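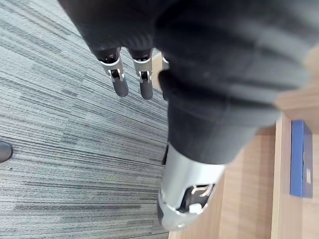 Black fabric sleeve and silver joints, with carpet underneath.

The case for keeping the doors on

When people in my part of Gosuvbridge redo a kitchen or a workroom, the first thing they get rid of is the base cabinet with doors. Full drawers go in from the counter to the floor. Every showroom pushes this, and the argument is always the same: with a drawer you pull once and see everything, and with a cabinet you open two doors, get on your knees and reach past the front row to find the back row. That is a fair description of a bad cabinet. I think it's a poor reason to throw out a good one.

I had this decision to make last December. The base units in our back room were Zadholm, a plain line with wood veneer doors. The boxes were square, the screws held and the doors closed. The complaint in our house was that we couldn't find anything in them, and that was true. We went to Kornaro for a price on replacing them with drawer units. It came to 3,000 dollars before the counter was touched, and the counter would have had to come off. Their salesperson was polite and knew the product. The drawers were very nice drawers.

We ended up spending 878 dollars, almost all of it on drawers to go inside the cabinets we already had, plus slides and new hinges from Akpalu, the hardware store by the bridge. It took a long weekend, and I have now lived with the result long enough to have an opinion.

Drawers behind doors get a bad name for one reason, the extra motion. You open the door, then you pull the drawer, and if the door isn't all the way open the drawer hits it. People who design kitchens for a living treat this as close to a crime. If you are talking about the forks, they're right. I wouldn't keep anything behind a door that I reach for several times a day with wet hands. But most of what a house holds is not forks. It is tape, extension cords, picture hooks, vacuum bags, the good tablecloth, the other tablecloth, and a box of candles for when the power goes out. I open that cabinet a few times a week. The second motion costs me nothing I can feel.

What the doors give back is a calm front. A bank of drawers puts a lot of lines and a lot of handles on a wall. In a big kitchen that can look fine. In a narrow room it looks busy, and it looks busy all day, including the hours when no one needs a thing out of it. A pair of doors is a flat piece of wood with a line down the middle.

Then there is the matter of mistakes. A built-in drawer unit fixes its heights on the day it is ordered. If you decide you need four shallow drawers and later find you own a tall mixer, you have a problem that has to be solved with money. Behind doors, the inside can be changed. I've moved one of our drawers down twice and taken another out to make room for a paint tray. The holes don't show, and if I get tired of the whole arrangement I can pull it and be left with a cabinet.

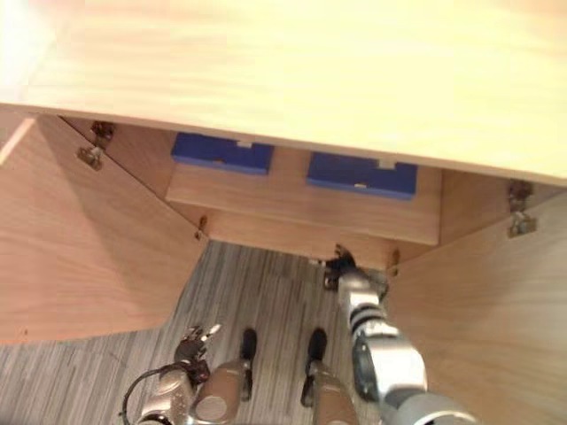
Color is where I part ways with most advice, which tells you to match the inside of a cabinet to the outside. I'd rather be able to see where one thing stops and the next one starts. Light wood inside light wood turns into one pale shadow under a counter, especially in the late afternoon, and you end up feeling for the edge of a drawer with your fingers. Two deep blue drawers side by side inside a light brown cabinet can be found at a glance, and when the doors are shut the blue bothers no one. Wood can keep going underneath them, too, so the color stays where the hand needs to go. People who are scared to paint a wall can try a strong color behind a door at very little risk.

Two narrow drawers also beat one wide one, in my view. Wide drawers are popular and they photograph well, full of nested pans. At home a wide drawer of small things becomes a wide layer of small things, and the heavy end sags. With two you get a wall down the middle for free, and each side can be about something. Ours are hardware on one side and paper goods on the other. No dividers, no trays, no little bamboo inserts that slide around and collect crumbs.

I will give some ground on hinges. Doors in front of drawers have to open wide and stay out of the way, and cheap hinges won't do that. Ours stopped short, and the first drawer I put in scraped the left door every time. I tried setting the drawer in farther from the side, and I lost so much width that it was hardly worth having. Better hinges fixed it. If you take one piece of practical advice from this, buy the hinges first, hang the doors, open them all the way and only then measure for the drawers. Measure the depth at the back as well as the front. Ours are 21 inches deep, and I had ordered one set too long after measuring with the back panel off.

I will also give ground on knees. Low storage is low storage. A full-height drawer unit lets you look down into the bottom drawer while standing, more or less, and a shelf at floor level behind a door does not. My answer is to put the things I almost never need down there. Someone with bad knees, or someone who cooks for a crowd every night, should probably ignore me and get the big drawers.

The floor matters as well, and it rarely comes up in the showroom. Doors swing over it. If you have a thick rug in front of the cabinet, the bottom edge of a low door will catch it and wear a curve in the pile. We took up a rug we liked for this reason, and I still miss it in the mornings.

My objection is to the order in which people do things. They can't find the tape, so they price a new room. A dark shelf with no divisions is hard to use whatever it is made of, and it can be fixed from the inside by someone with a drill and a free weekend. If the boxes are sound, start there. The drawer units will still be for sale next year, at whatever Kornaro is asking by then.

Readers have asked what finish we used on the inside. It's ordinary cabinet paint, 4 thin coats, with a light sanding after the first. The drawers need a good while before anything heavy goes in them, because fresh paint sticks to cans. I found that out with the wood stain.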